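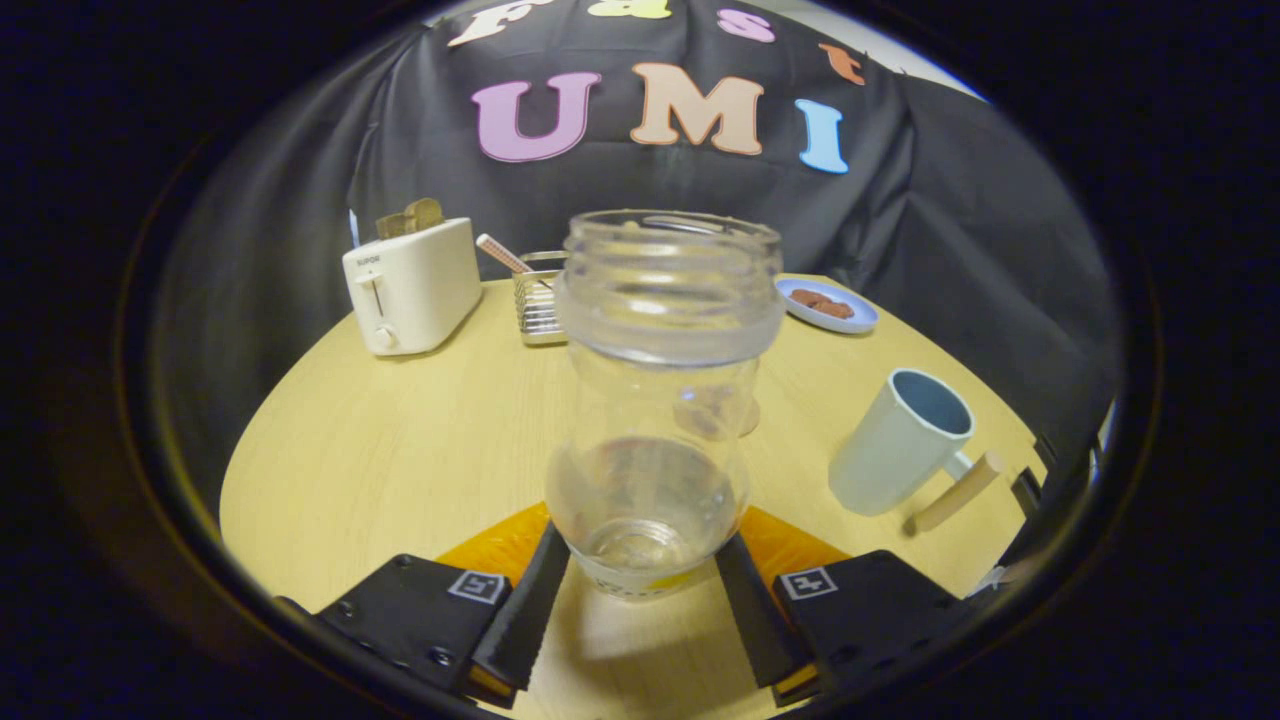 I spent years filling weekly pill trays for my mom before I gave up and bought the Clenen 2 countertop pill dispenser, and I liked it so much I ended up selling it in my shop. It holds up to 28 days of pills, beeps when a dose is due, and drops the right ones into a little cup. For the vitamins and other stuff that doesn't need a schedule, I still like a clear glass jar with a screw-thread neck, because you can see how much is left from across the kitchen (stick a label on it, please!). Anything prescription stays in the bottle it came in until it goes into the machine.

Setup took me one evening, and most of that was me hunting for my reading glasses. You load the tray, set the clock, pick your dose times and lock the lid. There are 2 keys in the box. Give one to somebody else, trust me.

What I like best is the refill light. It comes on five days before the tray runs out, so you have time to call the pharmacy or wait for a mail-order delivery. We were forever running out of blood pressure pills over long weekends, and I don't miss that one bit.

What I don't like: the cup is small, and the beep has only two volumes, loud and louder. The Gramoser sleeve (sold separately) muffles it a little. Big fish oil capsules can jam if you crowd them, so keep those out. Same goes for gummies and anything that melts on your tongue.

I've shipped over 2,537 of these since we opened the Hutton store, and the question I get most is about power cuts. It has battery backup, and the schedule stays put. Ask your pharmacist before you take any pill out of its original packaging, as a few of them don't keep well in a tray.

Price: $316
Color: white or gray
In the box: dispenser, tray, cup, keys, power cord, batteries
Warranty: 2 years, parts and labor
Spare trays: made by Pakzad, in stock again from June

Page updated Mar 19, 2021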